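Deck box promo and the Zoller reprint: which copy is legal?
Posted in Trading Card Games > Rules and Rulings
April 12, 2019

I have 2 copies of Zoller, Gate Warden. One is from the first Esongate set and the other came as a promo in a deck box. The effect text is different on them. The old one says "when this card leaves the field" and the promo says "when this card is destroyed." Can I run both in the same deck, and which text do I follow? My local store told me one thing and a player at the next table told me another.
ferrule_9

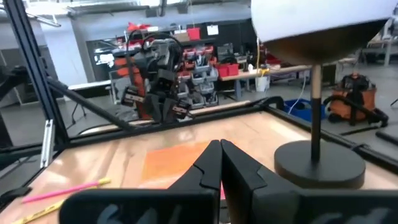
You can run both. They have the same name, so they count as copies of the same card toward the deck limit. For play, the newest printed text applies to every copy, old or new. At home we mark things like this on the table itself, with a patch of orange a little left of center as the spot for any card whose text has been changed, so both players remember to check. At an event you can't do that, so print the current wording and keep it in your deck box. The judge will go by the card database anyway.

One more point. If the old copy is bounced back to the hand, the effect does not trigger anymore. People who played the first set get this wrong all the time.
mossgate

I agree with the above on the text, but check the card backs too. Some early Esongate promos were printed with a darker back, and you need opaque sleeves if you mix them with regular copies. Mine are number 129 in the set list and the color is clearly off next to the reprint. A deck check in September cost me a game loss over this.

For life points we start at 2000 in the short format and use whatever is handy as the first-player marker.

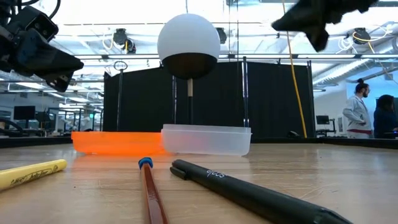 Black and white ball on its stand, with the clear tub below.

If you are going to the Valcárcel format, none of this matters. Neither printing of Zoller is allowed there.
Zallbridge_regular
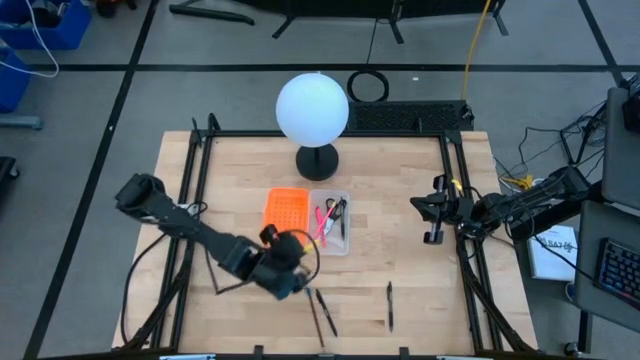 tallowjack wrote that the Valcárcel list was changed and the reprint is allowed now, only the first printing is still out. Check the list again before you register your deck.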